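The long way round to a short shelf: a talk with the person who cooks at Druston

The kettle was already on when I arrived in Druston, and it went on again twice before we were finished. The woman I had come to see has preserved fruit and vegetables for most of her adult life, first for her own family and now for the little shop at the bottom of her road, and she had asked me not to use her name. "Everyone who needs to know it knows it," she said, and pushed the biscuits across the table.

I had written to ask whether she would talk about marmalade. We did get to marmalade, eventually, but we began with plums, and with her mother's kitchen, and with a stove that burned wood and had a temper.

"You couldn't turn it down," she said. "You could only move the pot. So I learned to cook by moving the pot, and I still do it. I've got a perfectly good dial in front of me and there I am, dragging this great heavy thing half off the ring."

She grew up a day's drive inland, on a block with 36 fruit trees that her father had planted before the house was properly built. It was apricots mostly, with plums along the fence and a pair of quinces near the tank. In February the whole family stopped doing anything else. The children picked before breakfast, while it was cool, and the grown-ups bottled until it was too dark to see whether the lids had gone down.

"I hated it, of course. I was 12 and I wanted to be at the pool. Then I moved to the city and bought a tin of apricots, and I stood at the sink and had a little cry over them. They had no flavour at all."

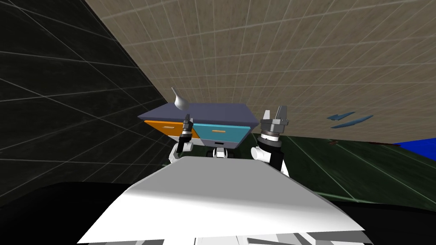 Learning it all over again

She didn't make a jar of anything for years after that. There was work, and there were small children, and the flat had a kitchen where you had to shut the oven before you could open the fridge. What brought her back was a neighbour's lemon tree, which hung over the fence and dropped its fruit on her washing.

"I thought, well, I'm picking them up anyway."

The first batch set so hard that she bent a spoon in it. The second never set at all, and she poured it over ice cream and called it syrup, and the children thought she was a genius. She wrote both of them down in an exercise book, as she has written down every batch since, with the weight of the fruit, the weight of the sugar, the weather and a remark. I was allowed to look through it. The remarks are a pleasure. "Too dark, my fault, telephone." "Good colour, give to Gaillard." "Never again with the pink ones."

Gaillard, I should explain, is the shop, and the last batch in the book when I visited was number 1406. She turned the pages back to show me the early ones, in a rounder handwriting, and seemed a bit surprised by them herself.

I asked what she would tell somebody starting out, and she gave it proper thought, looking out at the garden for so long that I wondered if she had heard me.

"Make less," she said at last. "People get given a great box of fruit and they try to do the lot in one pot. It takes forever to come up to the boil and by then it tastes of nothing but sugar. Do five jars. Do five more tomorrow, if you've still got the energy."

She is firm about a wide pan, and about warming the sugar in the oven first, and not at all firm about thermometers. She owns one and keeps it in the drawer with the string. For testing the set she uses a cold saucer, a spoonful of jam and a push with the finger to see if it wrinkles, exactly as her mother did.
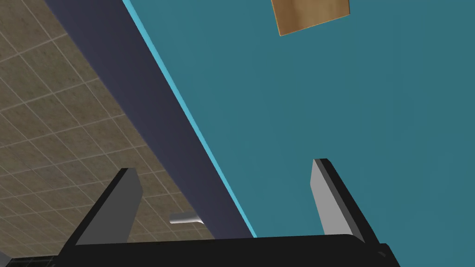
The marmalade, when we came to it, takes her two days. She slices the peel by hand on the first evening, with the radio going, and leaves it to soak overnight with the pips tied up in a square of old pillowcase. "My daughter has a machine that does the slicing and it's very good," she said. "But then it's done in a minute and what would I do with my evening?"

The daughter has taken to the pickling side of things, and there is some friendly rivalry over the shelf space at Gaillard. Her green tomato relish sells faster. Her mother puts this down to the label, which has a drawing of a rooster on it, and says she may get a rooster of her own.

Before I left she went out to the pantry and came back with a jar of last winter's marmalade wrapped in a tea towel. I was to bring back the jar, she said, and she would like the tea towel too, when I was next passing.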